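Corpus Ristell de denominaciones del menaje doméstico
Ficha de datos y documento LÉEME

Resumen

El Corpus Ristell reúne denominaciones en lengua española de objetos de uso cotidiano en el hogar, con especial atención a la variación geográfica. Contiene 1158 entradas, cada una de las cuales asocia una definición breve con las voces recogidas para el objeto definido, su zona de documentación y las observaciones de los informantes. Está destinado a la investigación en lexicografía y dialectología, así como a la enseñanza del español como lengua extranjera.

La coordinación científica corresponde a Guðlaug Vigfúsdóttir. La revisión lexicográfica y el mantenimiento de los ficheros están a cargo de Zane Kļaviņa.

Contenido de la distribución

entradas.tsv: tabla principal, con una entrada por línea.
zonas.tsv: correspondencia entre los códigos de zona y su denominación completa.
fuentes.tsv: referencias de los cuestionarios y de las obras de consulta.
cambios.txt: registro de modificaciones entre versiones.
licencia.txt: condiciones de uso.

Todos los ficheros están codificados en UTF-8, sin marca de orden de bytes, y utilizan el tabulador como separador. La primera línea de cada tabla contiene los nombres de los campos. Los campos vacíos indican ausencia de información y no deben interpretarse como respuesta negativa.

Campos de la tabla principal

id: identificador estable de la entrada. No se reutiliza en caso de supresión.
definicion: enunciado breve del objeto, redactado sin emplear ninguna de las voces recogidas.
voz: forma léxica en singular, salvo en los nombres que solo se usan en plural.
variantes: otras formas documentadas, separadas por punto y coma.
genero: masculino, femenino o ambos.
zona: código de una de las 6 zonas dialectales definidas en zonas.tsv.
registro: general, familiar, rural o comercial.
vigencia: actual, en retroceso o desusada, según el juicio de los informantes.
nota: comentario libre del equipo de revisión.

El campo voz no establece una forma preferente. Su contenido corresponde a la respuesta mayoritaria en la zona indicada; cuando dos formas alcanzaron la misma frecuencia se consignó la primera por orden alfabético y la otra pasó al campo variantes.

Procedencia de los datos

Las respuestas proceden de un cuestionario onomasiológico aplicado a 300 informantes adultos, hablantes nativos y residentes en su zona de origen. El cuestionario se organizó por espacios y superficies de la vivienda: cocina, mesa, despensa, lavadero, dormitorio y entrada. A cada persona se le leyó la definición en voz alta y se le pidió la palabra que emplearía en conversación con un familiar. Solo después se preguntó por otras voces conocidas, que se anotaron por separado.

Para los objetos que suelen encontrarse sobre una mesa se añadió una pregunta abierta, en la que el informante enumeraba cuanto recordara haber dejado en la suya el día anterior. Esta pregunta aportó voces genéricas de gran rendimiento, como trasto, chisme, cacharro o perol, que el cuestionario cerrado apenas registraba. 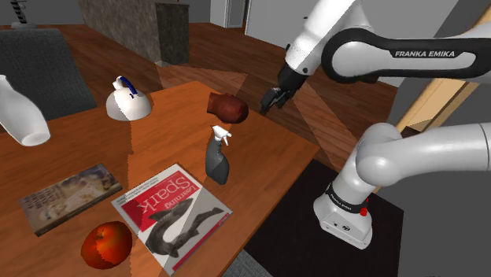
Criterios de revisión

Cada entrada fue examinada por dos personas de manera independiente. Las discrepancias se resolvieron en sesión conjunta y quedaron anotadas en el campo nota. Se aplicaron los criterios siguientes:

1. Se respetan las formas orales con reflejo fonético regular, pero se transcriben conforme a la ortografía académica.
2. Las marcas comerciales lexicalizadas se admiten en minúscula cuando el informante las emplea como nombre común.
3. Los diminutivos se recogen solo si designan un objeto distinto del que nombra la base. Así, cajetilla no se trata como variante de caja.
4. Las perífrasis del tipo «lo de colgar los paños» se excluyen de la tabla y se conservan en el archivo interno.
5. Los préstamos se marcan en la nota, con indicación de la lengua de origen cuando esta es segura.

La distinción entre cuenco, bol, tazón y escudilla exigió un tratamiento particular. Los informantes no coincidieron en los rasgos que separan estos recipientes, y en varias zonas una misma persona alternó dos de los nombres durante la entrevista. Las entradas afectadas llevan en nota la indicación «límite difuso» y conviene excluirlas de cualquier cálculo de distancia léxica.

Particiones

El corpus se ofrece en dos particiones. Wemthorpe contiene las entradas con respuesta en todas las zonas y se recomienda para estudios comparativos. Gerkside agrupa las restantes, con cobertura parcial, y resulta adecuada para consultas puntuales o para la elaboración de materiales didácticos. La pertenencia a una u otra se deduce del prefijo del identificador (W o G).

Limitaciones conocidas

La muestra presenta un predominio de informantes urbanos, de modo que el vocabulario del lavadero y de la despensa tradicional está menos representado de lo deseable. El juicio sobre la vigencia es subjetivo y no se ha contrastado con fuentes escritas. Tampoco se recogió información sobre el nivel de estudios, por lo que los datos no permiten análisis sociolingüísticos basados en dicha variable.

Las definiciones se redactaron en español peninsular. En las zonas americanas esta circunstancia pudo influir en algunas respuestas, en particular las relativas a cubiertos y recipientes con asa.

Protección de datos

No se distribuyen grabaciones, nombres ni localidades. Los códigos de informante se eliminaron antes de la publicación y las citas literales incluidas en el campo nota se revisaron para suprimir referencias personales.

Uso y citación

Se autoriza el uso con fines docentes y de investigación, siempre que se mencione la procedencia. La incorporación a productos comerciales requiere autorización escrita. Forma de cita recomendada:

Vigfúsdóttir, G. y Kļaviņa, Z. Corpus Ristell de denominaciones del menaje doméstico. Serie Bucur de recursos léxicos.

Mantenimiento

La revisión ordinaria se realiza en marzo. Las propuestas de corrección deben indicar el identificador de la entrada, el campo afectado y la fuente en que se apoya el cambio. Las propuestas de nuevas voces se aceptan únicamente acompañadas de la zona de uso. Las modificaciones admitidas se incorporan a cambios.txt con el nombre de quien las haya presentado, salvo indicación en contrario.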